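Bancada branca na oficina: o que funciona e o que é conversa

Toda a gente recomenda tampos brancos para trabalhar em casa. Que refletem a luz, que se vê logo a sujidade, que os parafusos pequenos não desaparecem. A última parte é verdade. O resto depende muito de quem limpa, e cá em casa quem limpa sou eu. Ficam as notas que fui juntando, incluindo os truques que experimentei e não recomendo.

1. Limpar o tampo sem o estragar

A receita do vinagre com bicarbonato anda por todo o lado e continuo sem perceber porquê. Um é ácido, o outro é base, fazem espuma, e sobra água com um pouco de sal. A espuma impressiona as visitas. Para gordura do dia a dia uso água morna e uma gota de detergente da loiça, passo um pano torcido e seco logo a seguir. Se ficar marca, repito. A "esponja mágica" tira quase tudo, mas é um abrasivo fino e come o brilho. Experimentei num canto escondido e ainda bem.

O Hemant Kaushik jura pelo creme Rolance. Comprei. Cheira a limão e faz o mesmo que o detergente, pelo quádruplo do preço.
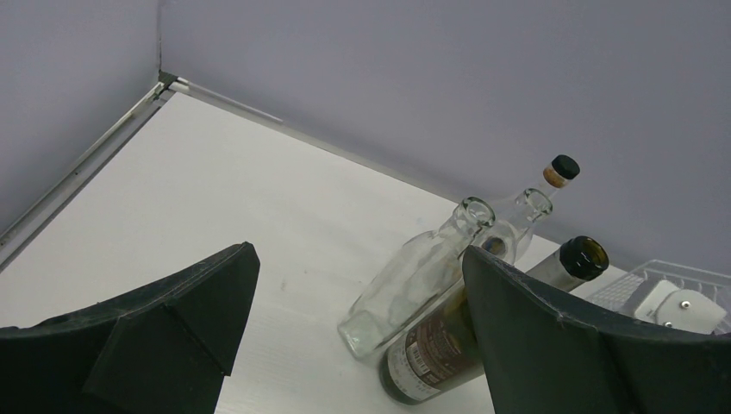
2. Calhas e perfis com ranhuras

Os perfis metálicos ranhurados são muito práticos para montar e uma maçada para limpar, porque o pó entra nas ranhuras e fica lá. O pano não chega ao fundo. Aspirador com bico fino primeiro, depois uma escova de dentes velha, a seco. Quem começa com o pano molhado faz uma pasta e vai passar a tarde a tirá-la com um palito. Falo por experiência.

Há quem venda tampas de borracha para as ranhuras. As da Casell saltavam sempre que eu prendia um grampo. Voltaram para a caixa.

3. Apertos e fixações

Aperte os parafusos dos cantos à mão, confirme o esquadro medindo as 2 diagonais e só depois dê o aperto final. Apertar tudo à primeira e corrigir com o martelo também é um método, mas não é o meu. Volte a verificar passadas umas semanas de uso, sobretudo se trabalha com serra ou lixadeira. O trava-roscas ajuda nos sítios que vibram - uma gota, não meio frasco.

4. Restos brancos de cola, massa ou fita

Antes de atacar qualquer resíduo convém saber o que é. Cola branca amolece com água morna e paciência. Silicone, não: corta-se com lâmina de plástico e o resto sai a esfregar. Cola de fita sai com um pouco de álcool num pano, sempre testado antes num sítio que não se veja, porque há plásticos transparentes que ficam baços ou estalam. O secador de cabelo durante 60 segundos também resulta com fita velha, embora os vídeos prometam metade do tempo.

Acetona numa bancada pintada? Só se quiser pintá-la outra vez.

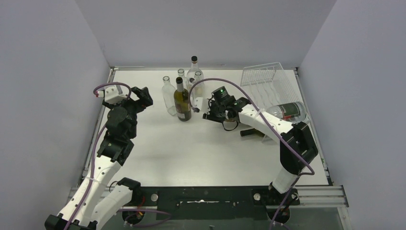
5. Luz, paredes e arrumação

Paredes em cinzento claro perdoam mais do que o branco e encandeiam menos ao fim do dia. Aqui dou razão à Kanchan Mittal, que me chateou com isto até eu pintar as minhas. Já os candeeiros "luz de dia" da Hernel não me convenceram: às sete da tarde parece que estou no dentista.

Quanto à arrumação, desconfio de caixinhas com etiquetas. Tive 4, usei 2. As outras encheram-se de parafusos sem dono e lá continuam. À sexta-feira tiro tudo o que está solto em cima do tampo, passo o pano e volto a pôr apenas o que vou usar. O que ficar de fora um mês inteiro vai para a prateleira de baixo.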